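Okay, thread time. I've had the Vimetti hand-held gripper kit for 28 days now and I have so many thoughts about it (mostly good ones!)

Quick version for anybody new: you hold the gripper, you do the chore yourself, and it records what your hand did so a robot can learn from it later. No robot needed in the room while you collect. I came to it from headset teleop, so this was a big switch for me.

First thing I noticed is the weight. I was ready for a sore wrist by lunch on day one and it never came. The balance sits right over the grip and you stop thinking about it after a few takes.

We're using it for bedroom chores. Folding, picking clothes up off the bed, putting small stuff back where it goes. Cloth is the hard part, always has been. A shirt never lands the same way again and that's exactly why I want lots and lots of takes.

Count as of this morning: 2271 takes saved. With our old teleop setup I'd have been thrilled with a quarter of that in the same stretch!!
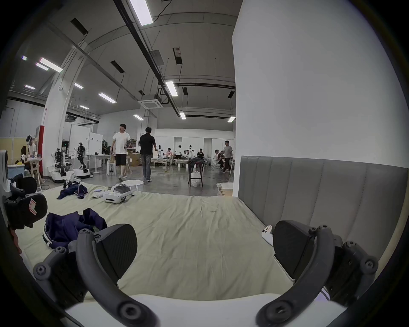
The finger pads deserve their own post. They have a texture that grabs a thin hem without bunching up half the sheet along with it. Slick controllers are tougher, and I still fumble those if I come in at a bad angle. Slow down, come in flatter, fine.

Changing the fingers takes one hex key and a couple of minutes. Faraji Okoth did his first swap without opening the manual and then did it again because he liked it so much.

Now the stuff I don't love.

The trigger spring is stiff. My hands are okay with it, but Olga Rivadeneira has smaller hands and she was done after 3 long sessions. Vimetti says a softer spring ships in November. I want it yesterday.

The upload app (it's called Danura) is sweet and simple until your Wi-Fi drops. Then it starts the whole batch over. Please, please let me resume an upload. I've lost 2 evenings to this and I'd like them back.

Also the lens sits where your sleeve can brush it. Roll your sleeves up. I smudged a whole morning of takes on day four and only caught it when I played them back.

Support has been great, though. I wrote in with a long, rambling question about calibration and Tímea Balogh wrote back the same day with a marked-up copy of my own settings file. She'd found a typo I'd been carrying around since setup, haha.

Someone asked if it replaces teleop. For me, no. I still want the headset when I need the real arm's reach and limits in the data. For plain quantity and variety, I grab the hand-held every time.

Someone else asked about beginners. Viktória Kocsis had never touched any of this and was recording clean takes before her coffee got cold. The practice mode beeps at you when you move too fast, and you learn quick!

I'm keeping ours. Next up is pillowcases, inside out ones included, wish me luck. Send me your cloth questions and I'll try to get to them tonight.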